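Looking After the Two-Arm Cell: Your Questions Answered

Since we wrote up our two-arm cell at Skallow, the same questions keep landing in the inbox, which is brilliant! These answers cover the day-to-day care of the cell: two arms, two parallel-jaw grippers and one very plain table. Gudrun Kröger looks after the mechanical side and Bilal Kassab does the cameras and the software. I mostly tighten things.

What do I need to do before switching on?

Wipe the table, wipe the finger pads, and look along every cable from the wrist back to the base. Then move each arm slowly through its full reach by hand and watch how the cables travel. A loop that looks generous with the arm folded can be surprisingly tight with it stretched out, and it's much nicer to find that at walking pace! The whole round takes 15 minutes once you know it.

How do you check that both grippers are lined up?

With pens and a paper cup. We have a proper calibration plate from Wegener and we do use it, but the pen check is the one I'd never give up. One arm picks a pen off the table and holds it upright, the other comes in from the side and takes it, and the pen goes in the cup. A pen is thin and round, so it shows up the smallest error in height or angle straight away.
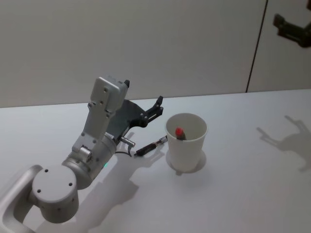

Start with the fingers fully open and keep the speed right down. If a gripper comes in too high it will close on air, and if it's too low you'll hear the pads scrape, so stop there and redo the height before anything else. We pass the pen in both directions, because an offset can hide nicely one way round and be glaring the other.

How often do the finger screws need attention?

We go over them after every 1,000 grips, or on Thursday afternoon, whichever comes first. Do the pivot screws on the linkages as well as the ones in the fingers. Snug is enough. Helmut Kuhlmann overdid a pivot in our first month and the finger went so stiff that the gripper kept reporting it had hold of something. A dot of paint across each screw head makes the check very quick (any colour, we use nail varnish).

The pen tilts when the gripper closes. What's wrong?

Nearly always the pads. Clean both faces with a lint-free cloth first, then try again. If it still tilts, look for wear: ridged pads lose their edges in the middle long before the ends. Change both pads of a pair together, even if one looks fine. After that, check the linkages for play by wiggling each finger gently with the power off.

How close can the second gripper come before it takes the pen?

Closer than feels comfortable! We stop it 5 mm short, look at the view from the wrist camera, and only then let it go on. That pause has saved us several sets of pads. 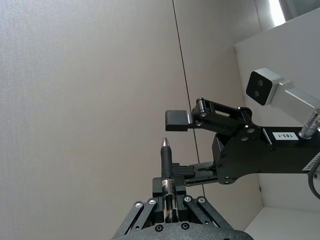 Pen held upright in one gripper, with the open fingers of the other beside it. The label on the second housing reads 183-1.

Why put labels on the housings?

So the logbook makes sense. Grippers get swapped between arms, and "the left one" means nothing a month later. Write the label number next to every pad change and every recalibration.

Can I clean the camera lenses with the table spray?

Please don't. Use a blower, then a dry lens cloth, and stay off the glass with your fingers. Bilal also asks that you don't nudge the camera housing, and if you do, tell him and run the calibration again.

How long does a full recalibration take?

Ours takes 28 minutes for both arms with the plate, plus the pen check afterwards. The first one will take you a good deal longer. Put the kettle on and enjoy it, it's a lovely thing to watch.

Related questions
Choosing finger pads for thin objects
Routing wrist cables without snags
Gombridge controller: backing up your settings
What we keep in the Flulska spares drawer

15 comments
28 shares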